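Equipment planning, minutes
5/21/20, by phone
Notes typed during the call, fix later

Last minutes ok, no changes.

1. Grippers
Current hand-held units holding up but finger pads wearing. Zeltia quote came in: 300 per unit, spare finger sets extra, they won't say how much extra until we order. Heiskanen quote 400, spares included, ships slower. Long back and forth. Agreed to buy 2 from Heiskanen now, look at the rest in November when new budget opens.
Zeltia to be asked one more time for a spares price in writting.

2. Arm for the laundry bench
Fimach arm still the favorite. Lease or buy not settled. Lease comes with service visits, buying doesn't. Floor plan needed before anyone signs, the bench may have to move to the other wall and power is on the wrong side for that. Tabled.

3. Noneck project
Clothes handling stays first, dishes after. Bedroom work goes on with the hand-held units whatever happens with the arm. Dark fabrics on patterned sheets still on the task list, also small items, socks etc. Noneck wants costs split by task. We can't do that with how the orders are booked now. Start booking spares under the task they're used for, from the next order on.

4. Storage
Cases for the new units: reuse old ones if the foam can be recut. Otherwise price new. Label the shelves already.

5. Other
Batteries: put on same order as the grippers to save a shipping charge. Chargers ok for now.
Tool list is out of date agian, update before next call.

Next call same time in 2 weeks. Ended early.
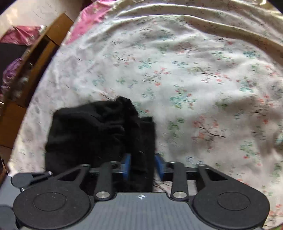

Can the gripper order be paid out of the money set aside for the arm?
Keep them separate. The arm money stays put until lease or buy is decided, and the grippers go on the regular equipment line.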